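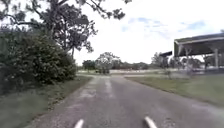 Lemivstead Residents' Board > Paths, Roads & Verges > The cut-through by the big shrub

verge_case
Posted 2021-02-06, 09:14

Has anyone else given up on the cut-through? I mean the narrow tarmac one that comes out at the wide paved bit. The edges are crumbling into the grass, there's a worn patch on the left where it meets the verge, and the pale strip up the middle looks like someone started a repair and then remembered they had a bus to catch. I took the pram down it yesterday and the baby came out the other end with opinions.

Azucena Alvarado
Posted 09:31

It's fine. It's a path. You put one foot on it and then the other.

dremis_dave
Posted 09:40

The pale strip isn't a repair, it's just faded. I've walked it for years and never seen a man with a shovel anywhere near it.

verge_case
Posted 09:52

So it has gone pale in one neat strip up the middle, like a badger. All right.

Elif Naz Soylu
Posted 10:20

I rang the council about the edges last winter. They said it would be "monitored". I asked what that involved and the chap said somebody would look at it. I offered to look at it myself and he thanked me very sincerely.

My real worry is the side of the path. It's a nice wide path at our end and then you get further along and you're choosing between the crumbly bit and the sandy bit. My mum uses a stick and she doesn't enjoy either.

tarmac_and_cheese
Posted 10:48

Corkton had one of these done. The quote was 2,000 for the whole length or 1,000 for just the edges, so naturally they did just the edges and now the middle has gone. Yüksel did the work and to be fair to them the edges are lovely.

dremis_dave
Posted 11:02

Can we talk about the shrub while we're here? That thing is enormous. It wants cutting back to the ground.

Azucena Alvarado
Posted 11:05

Leave the shrub alone. It's the only thing on that path in good condition.

Elif Naz Soylu
Posted 11:17

Agree with Azucena, and I don't say that often. It slopes down towards the path but I've never had to duck for it. The tree hanging over is another matter if you're tall, though I'm not, so carry on.

dremis_dave
Posted 11:26

I am tall. Thank you for your concern.

old_kerb
Posted 12:40

I'm 82 and I go down there with the dog most mornings. Keep to the middle and look where you're going. If they resurface it the bikes will only go faster.

verge_case
Posted 12:58

That's a fair point about the bikes. I'd still like an edge, though. Even a modest one.

tarmac_and_cheese
Posted 13:10

Send the form in again, verge_case, and say "trip hazard" at least 2 times. They don't read it properly until the second one.

verge_case
Posted 13:33

Sent. I've left the shrub out of it. The reply says my report is being monitored.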